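Visit report: open day at the Grendetti School
Filed under: Visits, Special education

The Grendetti School holds one open day each fall for teachers, parents and district staff. I attended on October 21, 2022, mainly to see how the reading program is run and what has changed since it moved out of the annex. What follows is drawn from my notes, with the handouts used to check figures.

Enrollment and staffing

The school has 91 students in grades three through eight. All are referred by their home districts, most after at least one failed placement. Class size is capped at 11. Each room has a lead teacher and one aide, and the lead teacher stays with a group for two years. The second year is optional for the family, but I was told that few decline it.

Records from the sending district are kept in the front office. A new lead teacher reads the medical and legal pages on the first day and the behavior pages after the fourth week. The director, Kelly Trindade, introduced this rule when she took over. Her argument is that a thick file tells a teacher what to look for, and the teacher then finds it. The school psychologist reads everything at intake and flags safety matters, so the delay applies to the classroom only. I asked what happens when a teacher objects. Trindade said the file is released early on written request, and that she has approved such requests.

Reading room

The reading room is on the second floor, at the end of the hall past the nurse. It holds 1,000 titles, sorted by length and print size, with no grade labels on the spines. Students choose from any shelf. An aide logs the title, the pages read and whether the student asked to stop. No comprehension questions are given in the first term.

The school uses a screening set called Diritis three times a year. It is given one to one and takes 36 minutes, including a break. Scores go to the teacher and the family, but are not posted or used for grouping. I looked at a blank copy. The passages are short and plain, and the scoring sheet has a column for the student's own remarks, which the teacher writes down word for word. Several visitors photographed that page.

One weakness is the supply of high-interest books at the lowest reading levels. The shelf for older students who read at a beginning level is thin, and half of it is about sports. The staff know this. A request for new titles is with the district.

Afternoon program

Afternoons are given to practical work in the Ahmadpour wing: cooking, print shop and sewing. Visitors were allowed in for a short period only, and student work was covered by the usual privacy rules.
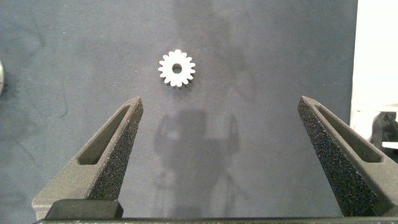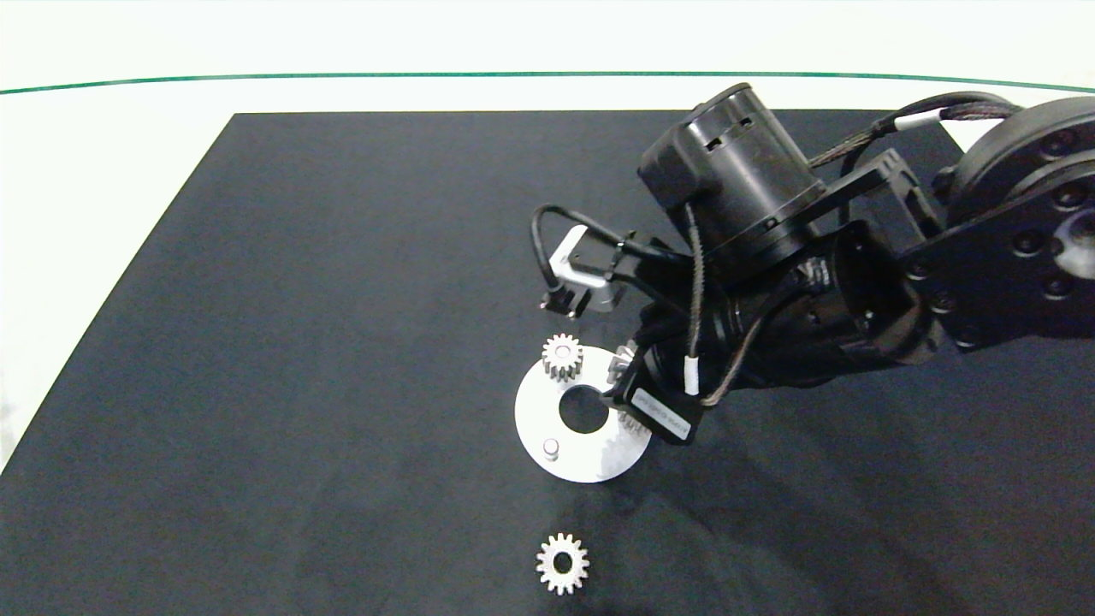
First, a white gear on dark fabric; second, a black robotic arm over a dark mat on a white tabletop.

Attendance is taken again at the start of the afternoon. The school found that its absence figures looked better than they were when only the morning count was used, and it now reports both. Students who leave a room without permission are marked present but out, and the time is recorded. This is more paperwork for the aides — two of them raised it with me — but it gives the teacher a pattern to work from.

Writing samples

The session I found most useful was on student life stories. Each student keeps a folder, managed through a records system called Grotik, and adds a page when he or she wants to. Entries can be dictated. Spelling is left alone unless the student asks for help. The student decides who may read the folder, and the setting can be changed at any time. For the session, three former students had agreed to have pages read aloud. The earliest entry was two lines long. The latest, by the same writer, ran to several pages and dealt with a foster placement in some detail.

There was a fair question from the floor about mandated reporting. Staff tell students at the outset that a disclosure of harm will be passed on, whatever the folder setting. The wording is printed inside the cover.

Practical notes for visitors

Sign in at the side entrance. The front doors stay locked during the school day. Parking is on the street and fills early. The tour involves two flights of stairs; the elevator is available on request. Printed copies of the intake procedure ran out before the second group, and the office is taking names for a mailing. Classroom observation outside the open day needs a letter from the visitor's own school and is limited to one morning.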